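Monday, January 25, 2021

I've been putting off sorting out the chairs since December, and this weekend I finally got on with it. The plan was to keep two and pass the rest on. The dining chairs went first, to Cledwyn Humphreys, who wanted them for his workshop and came with the van. That left the argument over which armchair stays.

The green one is older and the springs have gone on one side. I had a price from Cusmont for reupholstering it and it was more than I paid for the chair, so that's out. I may keep the legs.
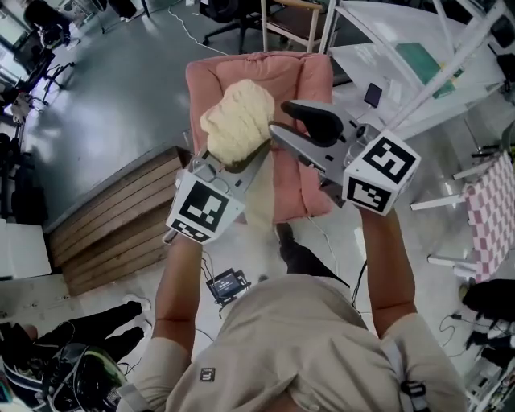

Pink was never a colour I'd have picked for a chair, and I said so when we first talked about it. I've changed my mind. A salmon-pink seat and backrest look fine over a grey floor, and a slatted wooden box next to the chair does well enough as a side table, so I shan't be buying one. A cream fleecy thing goes with it too, if you like something soft to lean on. The cover wants a going over with the upholstery brush before spring, and I still need felt pads for the feet, five packs if the shop has them in.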